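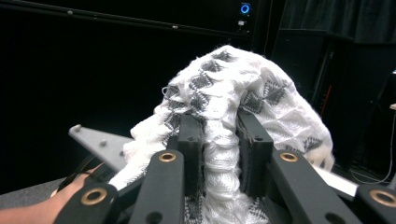
Fig. 1. White knit with a repeat of dark gray diamonds and zigzags. Look at how the diamonds change shape where the cloth is stretched.

Week 6: Repeats, and why knitters think in steps
Pattern and Surface, evening section
Notes by Danai Gkikas

Last week we ended with the frieze patterns, the ones that run along a single line and never leave it. Borders, belts, the edge of a plate. I promised we would get off the line this week and fill a whole surface, and this is my favorite part of the course, so forgive the length of these notes!

Start with the word "repeat." In the trade it means two things, and people mix them up all the time (me too, when I'm tired). It can mean the smallest block of pattern that you copy over and over to fill the cloth. It can also mean the distance you travel before the pattern starts again, as in "a repeat of 24 stitches." I will say "repeat unit" for the block and "repeat length" for the distance. Please do the same in your homework or I will spend my Sunday guessing.

Ways of laying out a repeat unit

Block repeat. The unit sits in straight rows and columns, like tiles in a shower. Easy to draw, easy to chart, and the eye finds the grid very fast. Sometimes you want that.

Half-drop. Each column slides down by half the height of the unit. Wallpaper does this constantly. The pattern reads on the diagonal, and a big motif suddenly feels much less stiff.

Brick. The same idea turned sideways: each row slides over by half a unit. Wonderful for small motifs.

Mirror. Every second unit is flipped. Watch out for accidental faces. Once you have seen a pair of eyes in your own fabric you will never un-see them.

Diamond. The unit is itself a diamond, and the diamonds fit corner to corner and edge to edge. A diamond repeat can also be redrawn as a half-drop of rectangles, and it is well worth doing this once with scissors and paper. Cut the diamond into four triangles, swap them around, and there is your rectangle. I still get a little thrill from it.

The stepped edge

On paper you can draw a slanted line at any angle you like. In knitting you can't, at least not with two colors worked stitch by stitch. Each stitch is one color or the other, so a slanted line becomes a staircase. One over and one up gives you a certain slope. Two over and one up gives you a flatter one. Everything in between has to be faked by mixing the two, and the mixing shows.

Stitches are usually wider than they are tall, which catches everybody the first time. If you chart on square graph paper and go one over, one up, you draw a 45 degree line. Knit it and the line leans over flatter than you drew it. A diamond that looked perfect on the chart comes out squat. The cure is to knit a swatch, measure it, and chart on paper with the right proportions.

Worked example. Suppose your swatch gives 20 stitches and 28 rows to 4 inches. One stitch is 4/20 = 0.2 inches wide. One row is 4/28, or 0.143 inches to three places. To get a diamond as tall as it is wide over 20 stitches, you need 28 rows. A diamond charted 20 by 20 would come out 4 inches wide and a bit under 2.9 inches tall. Big difference! Try this with your own numbers before you chart anything.

Flat pattern, stretchy cloth

Now for the part I really love. A repeat is a rule for a flat plane, and cloth is hardly ever flat. Woven cloth mostly shears, so squares lean over into slanted shapes. Knit does that and also stretches, since every loop can get longer by getting narrower. Pull a diamond up and down and it thins out. Pull it sideways and it goes fat. Go back to Fig. 1 and compare the diamonds at the peak with those on the right flank, which are larger and flatter. The rule of the pattern is the same all over, and your eye knows it, so you read the change in shape as bulk and curve.

Painters have used this for centuries. Find a portrait with a patterned sleeve and follow one motif around the arm. Some painters bend the pattern with every fold, and others lay it on flat like a stencil. Both can be gorgeous, and it makes a terrific museum game.

Reading

Course packet, the Liapis chapter on charts and grids. Skip the section on dye lots, we'll come back to it in April. The Brosetus pattern sheets are in the second drawer of the flat file. Please put them back in order. Sheet 198 is the one with the stepped diamonds, and 388 is a lovely half-drop with leaves.

Homework, due Sat 16 November

1. Draw one motif and lay it out as a block, a half-drop and a brick. Use enough units that the grid really shows.
2. Chart a diamond on square paper, then again on paper matched to your own swatch. No swatch? Borrow the numbers from the worked example.
3. Find one patterned cloth at home, drape it over something round, and draw what happens to a single row of motifs. Pencil is fine. Take your time with this one, it is harder than it sounds and much more fun.

Bring tracing paper next week, we're starting rotations.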